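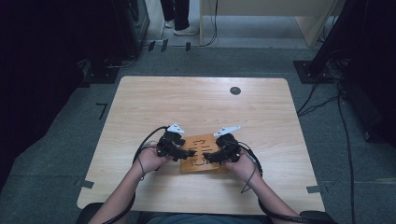
Both grippers at the board, seen from the wearer's head.

Week 4 notes: collecting demonstrations by hand

Okay, last week we talked about where a learning system gets its examples from, and I promised we'd stop being abstract about it. These notes go with the Skendberg lab session, so please read them before you turn up. If you're keeping a printed copy, this is the April 2022 version, and the one from September has the old folder names in it, so chuck that one.

The short version of the method is that you wear the grippers. You don't steer an arm with a joystick, you sit at the table with one strapped to the back of each hand and do the job yourself, and what gets saved is what your hands did and what the cameras saw while you did it. I like this way of working a lot (you may have noticed). People are quick at it after a few goes, and the examples come out looking like somebody doing a job, with all the small corrections left in.

What counts as one example

We call a single go at a task an episode. It starts with both grippers open and clear of the board, and it finishes the same way. Everything between those two moments belongs to the episode, including the bit where you miss and try again. Don't stop and restart because you fumbled! A grab that slips and gets fixed is worth keeping, and I'd much sooner have it than another perfect one. The only episodes you should throw out are the ones where you were interrupted, or where you forgot what the task was halfway through (it happens to everyone, me included).

The Kodus set from last year has 304 episodes in it, and we're aiming for 800 this time. That sounds like a lot until you split it across the whole class.

Changing things up

Here's where most groups lose marks. If the board starts in the same spot every time, the system can do pretty well by learning the spot and ignoring the board. So move it. Turn it, slide it toward you, put it near a corner of the table, swap left and right. Write down the start position in the log before you sit down to record, as you'll never remember it afterwards.

You can't be truly random about this by feel, by the way. I tried it with a class once and nearly every start position ended up a bit left of the middle, at a nice comfortable angle. Use the position sheet. It's in the Firkenetti folder with the log template. 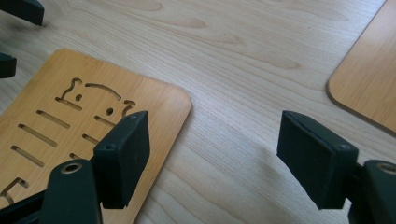 The other thing to think about is which view you're relying on. Your eyes see the whole table, but a camera on the gripper sees a small patch of it, and a lot of that patch is the gripper's own fingers. Ask yourself whether you could do the next move from that view alone. If the only way you knew where to go was by glancing across the table, then the hand view doesn't hold the answer, and the system will be guessing unless it gets the head view too. We'll train with and without the head view in the second half of the course and compare — I'm looking forward to that one.

Moving so it can be learned

Go a little slower than you want to. Close the fingers fully before you lift, and pause for a beat once you've let go. Keep your bare fingers out of the work, even when it would be faster to nudge the board with a knuckle (the robot hasn't got a knuckle). Mind the cables as well, and give yourself enough slack to reach the far side of the table.

Before the lab

Read the Sachdeva handout, sections on timing and labels only. Then write me a paragraph on this: if you had 100 episodes from one careful person, or the same number from a mixed bunch of beginners, which would you train on first, and what would you check before trusting the result? Bring it with you on paper. We'll start from those and then get the grippers on.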